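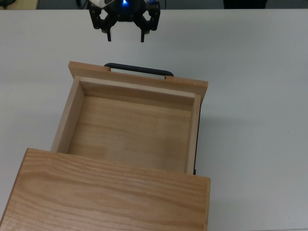
Petronella Mathebula wrote in after the last gallery to say that a small wooden drawer unit had changed her mornings, that everything she used to lose now had a place, and that I should stop being so sour about storage and try one.

Fine. I've tried one. I remain fairly sour, though less than I expected to be.

Small Drawers, Big Claims
Gallery and notes, February

The claims first. Every shop selling a little wooden cabinet seems to think it will make you a calmer person. The card that came with the Burar unit talks about "a home for every object" and "an end to the search". It's a drawer. I've owned plenty of drawers, and they're where the search usually starts.

The Burar is listed at 190 pounds, and the drawer is supposed to be 398 mm across the front. I measured it and it was. That's more than I can say for the Vaughan I wrote up before it, which lost a fair bit of its width somewhere between the catalogue and my hallway.

Drawer pulled out, nothing in it. The straight grain is the best thing about it, and it will be hidden as soon as anybody puts the batteries and old keys in. Pale wood, black bar handle, front panel wider than the box behind.

On the handle: black pulls on light wood are in every catalogue at present, and I'm suspicious of anything that is in every catalogue. I do concede that you can find it without looking. The slight arch leaves room for fingers, and I've sworn at enough flat, fashionable grips to be grateful for that. Ask me again when the fashion has moved on to brass.

On the inside: no dividers. The shop will sell you a set of 2 made by Plesa, at extra cost, and suggests they are "essential". If they're essential, put them in the box. I cut up a cereal packet and it does the same job, badly, for nothing.

On the edge: the top of the front panel looks paler and a bit worn. Some people pay for that sort of thing and call it character. I'd call it the place where hands go, and I'd wax it.

On the Trarance method, which several readers have recommended: you empty the drawer, leave it empty overnight, and put back only what you missed. I did this. I missed the scissors at half past seven in the evening and the tape ten minutes later, so by bedtime the drawer was full again. Perhaps I did it wrong. The booklet runs to 132 pages, and I gave up in the chapter on string.

Would I buy the Burar again? At a lower price, probably. It runs straight and it doesn't smell of glue. Has it changed my mornings? I still can't find the good pen.

Comments

Csenge Virág
You're too hard on dividers. Without them everything slides to the back the first time you pull it open in a hurry. Cereal packet lasts a month at best. Also, which wax?

Reply from the author
Plain beeswax, thin coat, old sock. The cereal packet is holding up so far, but I'll report back if it goes.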